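# Lost time between lectures: how students use shared tables in the Nelard building

Project report, second year, submitted 15th March

## 1. Why I chose this subject

When I came to Landitz to study, I noticed that the shared tables on the ground floor of the Nelard building are almost always taken at midday, but many people who sit there do not look as if they are studying. I wanted to know what the tables are used for, and if the students are satisfied with them. My first plan was to compare two buildings, Nelard and Blackburn. The Blackburn rooms were closed for painting during a part of my project, so I kept only a short section about them.

## 2. Method

I used a paper questionnaire with seven questions. I gave out 50 copies and received most of them back, although a few were not filled in completely. I also sat near the tables on 21 occasions and wrote down what people did there, in periods of half an hour. I did not write down any names.

The questions were first written in my own language and then translated. Question four was not clear in English — "Do you share the table?" was understood by some as sharing with friends, and by others as sharing with strangers. I have therefore left this question out of the results.

## 3. Results

Eating was the most common activity between twelve and two o'clock. Reading and writing came after that. In the late afternoon the order changed, and group work took most of the places. Several students wrote that they come to the tables only when the library is full, and that they would prefer smaller tables where one can sit alone.

The second topic in the answers was cleanliness. Many students said they wipe the table themselves before they put down their papers, and they would like to find cloths in the room and not have to bring tissues from the toilets.
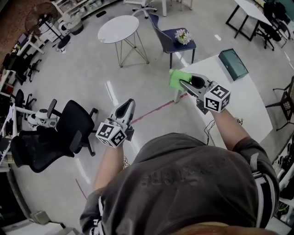 One student who read my draft objected that the cloths are a small matter, and that the real problem is the noise from the stairs, which I had put in only one sentence. I think the remark is fair. In the questionnaire there was no question about noise, so people could mention it only in the free space at the end, and few people write there.

## 4. The Blackburn rooms

I could visit these rooms only near the end. They have long benches fixed to the wall and fewer sockets. The students I spoke to like the daylight but complain about the cold. I cannot compare the numbers with Nelard.

## 5. Costs

The Wisilgate furniture catalogue lists a set of four small folding tables for 1240 euros, without delivery. I do not know if the department can pay this. Cloths and a hook to hang them on would cost much less and could be tried first.

## 6. What I would do differently

I would test the questions with a few people before printing. I would also observe in the evening, when the building is still open and I have no data at all. If the department agrees, I will repeat the questionnaire in April with a question about noise, and add the results as an appendix.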